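3. Installer le minuteur d'arrosage Astero sur le robinet du jardin

Bon, on passe à la partie que je préfère ! J'ai monté le mien un matin de mai, à 7 h, avant que le soleil tape sur la terrasse, et je vous conseille de faire pareil.

1. Fermez le robinet et dévissez l'ancien raccord. Si ça coince, un chiffon autour et on force doucement (j'ai déjà cassé un nez de robinet, je ne recommence pas).
2. Glissez le joint plat dans la bague du minuteur. Le Lencho fourni dans la boîte me paraît un peu mince, j'ai mis un Pusska à la place.
3. Vissez la bague à la main, sans pince.
4. Insérez les piles, puis appuyez sur MODE jusqu'à ce que l'heure clignote.
5. Réglez la durée. Chez moi, 60 minutes pour le goutte-à-goutte des tomates.

Attention : ne laissez jamais le minuteur sous pression quand il gèle. On le démonte, on le vide, on le rentre.

Note : le code 331 à l'écran veut dire que la vanne est restée entrouverte. Retirez les piles, comptez jusqu'à dix, remettez-les. Pour le 513, c'est le filtre qu'il faut rincer. 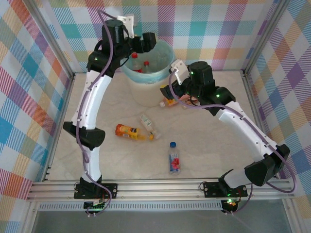

Deux bras robotisés et des bouteilles

6. Ouvrez le robinet à fond et lancez un cycle manuel. Une goutte à la bague ? Un quart de tour de plus, et on regarde encore.
7. Branchez le tuyau principal, puis les goutteurs, en partant du plus proche.

Pour contrôler le débit, je mets un seau gradué sous le dernier goutteur : s'il n'y a pas 500 ml à la fin du cycle, j'allonge la durée.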